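November, ten at night, feet up at last

Home late again. I missed the good bus from Trotbridge and had to take the one that goes all the way round by Cernudthorpe, so I had plenty of time to think about bags. I think about bags a lot these days. Savimberg want theirs handled by the end of the month, and we are the ones who have to give Sial enough examples to learn from. Sial is the model, by the way, future me, in case you've forgotten and are wondering who on earth she was!

Bag and fruit day.
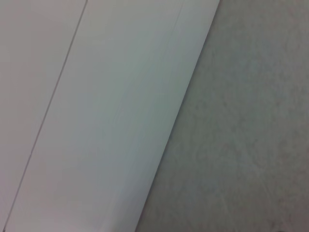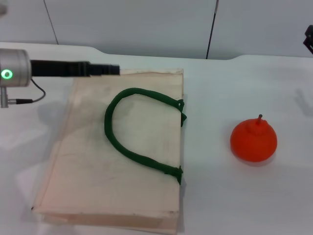 The total stands at 419 good examples. The target is 609, and I did the sum on the bus and then wished I hadn't. We keep throwing out more than I'd like, mostly my own efforts, because I get impatient with the left arm and pull the leader handle too quickly. You can feel it when you've done a bad one. There's a sort of snatch in it, and if that goes in the pile then Sial will learn to snatch too, bless her. So I press the red key, say a rude word under my breath and start again.

Rope handles are a pain. A flat strap you can pinch from nearly any angle, but a rope one rolls away from you just as the fingers shut, and then you chase it across the canvas like a pea on a plate. I tried coming in lower, which felt much better, and I want to do a whole batch that way tomorrow before I forget how. Must also write down the handle positions properly. I've been putting it back in more or less the same curve every time without meaning to, and if every example has it lying the same way she'll be lost the minute a customer just drops a bag on the table. Same goes for the fruit. I like it on the right, so it ends up on the right. Habit!

What else. The wrist views are a worry. When the arm swings out wide at the start of a run the wrist picture is just table and floor for ages, and I can't decide whether to trim those bits off or leave them. Part of me says she has to learn that the bag isn't always in sight. The other part has to sit and watch it all back. I've left them in for now and put a note in the log against run 506, where I dithered so long at the beginning that the whole thing should probably go in the bin.

My shoulder is sore on the right side, so I'm going to try the taller stool. I did 7 in a row without a reject after lunch, easily my best streak on this task (the cups were kinder, I miss the cups), and then of course I got cocky and dropped the next two.

Shopping: milk, bin bags, new pair of thin gloves, something for tea that isn't toast. Need to ring about the boiler as well, it's making the noise again. Earlier bus tomorrow if I can manage it.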